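Pince à main Okel, en kit
Accueil > Atelier partagé de Grolwood > Outillage > Préhension

Réf. OKEL-4
Prix : 70 € le kit, à monter soi-même
Disponibilité : prochaine fournée en novembre, si l'imprimante est de bonne humeur

L'Okel est une pince que l'on tient à la main pour montrer un geste à un bras robotisé, lequel le reproduira plus tard avec une assurance très supérieure à son talent. Elle a été dessinée à l'atelier par Vendula Kadlec, sur un coin d'établi qu'elle n'a jamais rendu.

Les deux doigts se font face et portent chacun une section triangulaire orange, montée sur un corps noir vissé. Le bord intérieur reçoit un patin noir strié. Un marqueur carré noir et blanc se colle sur chaque corps : merci de le coller droit, le logiciel n'a aucun sens de l'humour.

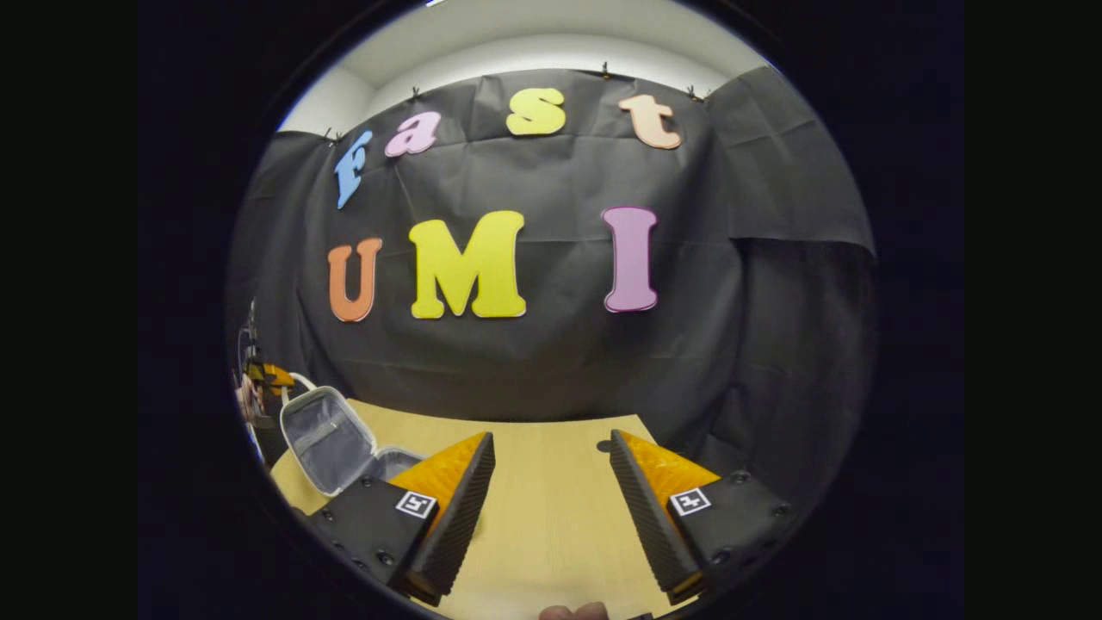
L'Okel en main, doigts ouverts, devant le fond noir « fast UMI » et la table en bois clair.

Contenu du kit
Deux doigts imprimés avec leurs patins
Corps, poignée et visserie
Deux marqueurs autocollants
Une notice de quatre pages, dont une utile

Non fournis : la caméra, le tournevis, la patience.

Montage
Comptez une soirée. Hạnh Nghiêm l'a fait en quelque 4 heures, pause comprise, en lisant la notice à la fin. Serrez les vis des corps sans forcer, le plastique cède avant vous. Vérifiez ensuite que les doigts se ferment bien parallèles, puis recommencez.

À l'usage
Notre exemplaire a enregistré 1 448 gestes avant qu'un patin demande à être recollé. Les objets souples passent bien. Les billes, non, et Zuzana Slanina en retrouve encore sous le radiateur.

Avis
« Solide, laide, précise. J'en ai repris une. » Muireann Foley
« Le orange n'était pas mon choix. » Duyên Ngô

Retrait à l'atelier le soir après 18 h, ou envoi depuis Sisevville. Patins de rechange vendus par paire, à demander au comptoir.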